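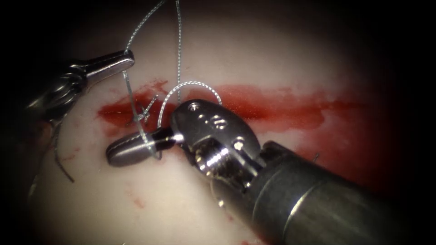

Flolden Suture Practice Pad, pale, single

Hi, I'm Nathalie Robichaud, and I put together the suturing section of this shop. I've been through a lot of practice pads over the years (my kitchen drawer is a graveyard of them) and the Flolden is the one I keep coming back to, so I asked if I could write the page for it myself.

It's a pale, rubbery tissue pad with a bit of give to it. You push a needle in and it pushes back a little, then lets go. Cheaper pads tend to feel like a pencil eraser or like cold pudding, and I don't enjoy either one! The Flolden sits somewhere in the middle and it holds a stitch if you don't yank.

The light color is a matter of taste. I love it. A silver or dark thread stands out well against it, and so does practice blood if you like to work messy. Ginette Fortin, who tests things for me, prefers a pink pad and will tell you so at length. We carry those too, under Turcotte.

What you get

One pad, ready to use
One storage sleeve
A care card (please read it, it's short)

Thread, needles and practice blood are sold separately. Item number 961.

Picking a thread

If you're just starting out, go with a braided thread. It grips itself, so your first throw stays put while you fumble for the second one. I still fumble, for what it's worth. Our Stalus braid comes in silver-gray on a spool of 800 inches, and that lasts me a good long while, even with all the ends I snip off and find later in my socks. Smooth single-strand thread is springier and wants more throws per knot. Leave it for when you're bored with braid.

Hold the thread close to the end with your grasper and don't crush it along its length. A braid that's been pinched all over goes fuzzy, and then it drags through the pad and you'll blame the pad. I get those emails.

Using practice blood

Go ahead, the pad can take it. The Rirkine red is the one I use at home. Put down less than you think you need, and wipe it up the same day with cool water and a drop of dish soap. If you let it sit overnight you may end up with a faint pink shadow. Mine has one and it stitches the same as ever, but if you're the tidy type, rinse early. No bleach, no alcohol wipes, and keep it out of the dishwasher (Kittipong Boonyarit, I'm looking at you).

Care

Dry it flat on a towel. A light dusting of cornstarch takes away any tackiness. Keep it in the sleeve, out of the sun, with nothing heavy on top.

Change since April

The pads now ship in the stiffer sleeve. A few of the old soft ones were arriving with a crease down the pad. If yours came that way and you never told us, write in and I'll sort it out.

Questions I get a lot

Can I stitch the same spot twice? Yes, but move over a hair each time. Once a line is full of holes, flip the pad and use the back.

Does it smell? A little, when you first open it. Leave it out on a counter for a day.

Do you sell to classes? We do. The class box is item 392 and Montserrat Chávez handles those orders, so put her name on your message and it'll get to her faster.

For practice only, not for use on people or pets. Orders leave our shop within 2 working days.

Page updated 2025-11-25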